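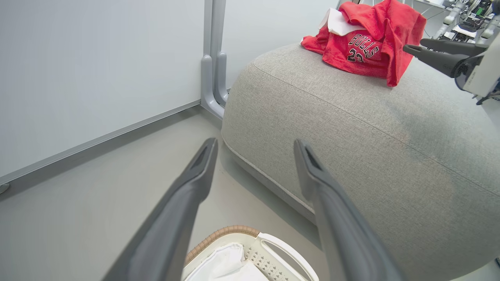

Fig. 1. White laundry basket, cloth inside, gripper open above it.

Project report: What happens after the charge? Follow-up of shop theft stories in two local papers
Submitted June 4, 2024

Background
Local papers run a lot of short police items. Person arrested, age, street, charge, court date. Then usually nothing. We wanted to know how often the reader gets told how it ended. Only shop theft, to keep it managable. Kerkness and Tsegaye, one paper each, both council areas with their own magistrates court.

Method
Went through the online archives of the Kerkness Mail and the Tsegaye Standard. Search terms were theft, shoplifting, stolen goods. That gave 314 items. Threw out repeats, letters, council stories about lighting etc. Left with 80 where a person had been charged. Each one was coded for: name printed or not, age, value of goods, source (police release or reporter in court), any later story.
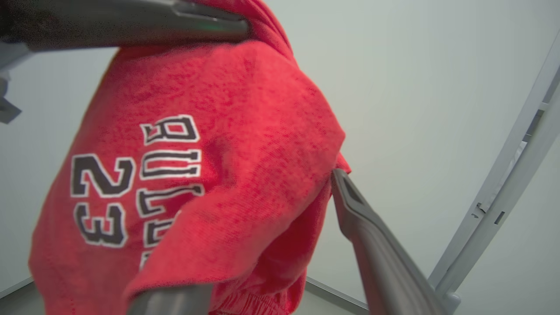 Coding was done twice, by different group members, and where we disagreed we talked it out. Most arguments were over "source". Plenty of items are clearly a police release with the first line swapped round, but the paper doesn't say so. We ended up marking those as release if the wording matched what was on the police site.

Results
Name printed in 34 of the 80. All of them adults. The Mail names people far more than the Standard does, we think it's house policy but the editor's office hasn't answered our email yet (sent in April).

Later story giving the outcome: 7. Every one of those involved either a big dollar value or somebody already known in town. Two were withdrawn charges and in both the follow-up was shorter than the original and further down the site.
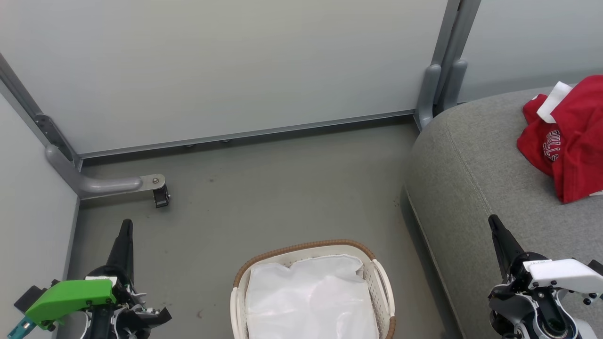

Fig. 2. Grey floor and pale wall panels, with two robot arms reaching in.

Problems
Archive search at the Standard is pretty bad - same query on different days gave different totals. We used the first one. Also court lists come down quickly, so we couldnt check outcomes ourselves for the older cases. Jevska was meant to be a third town, dropped it, paper is paywalled.

Still to do
Table of charges by month. Fix the reference list. Ask the Flillanska law clinic whether a person can request an update to an online story once a charge is withdrawn, and put the answer in the appendix. 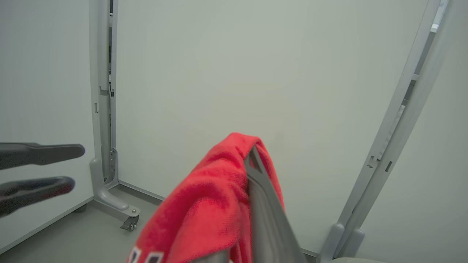

Fig. 3. Red microfibre towel draped over a gripper finger.

Appendix A is the coding sheet. Appendix B is the email to both papers, names removed.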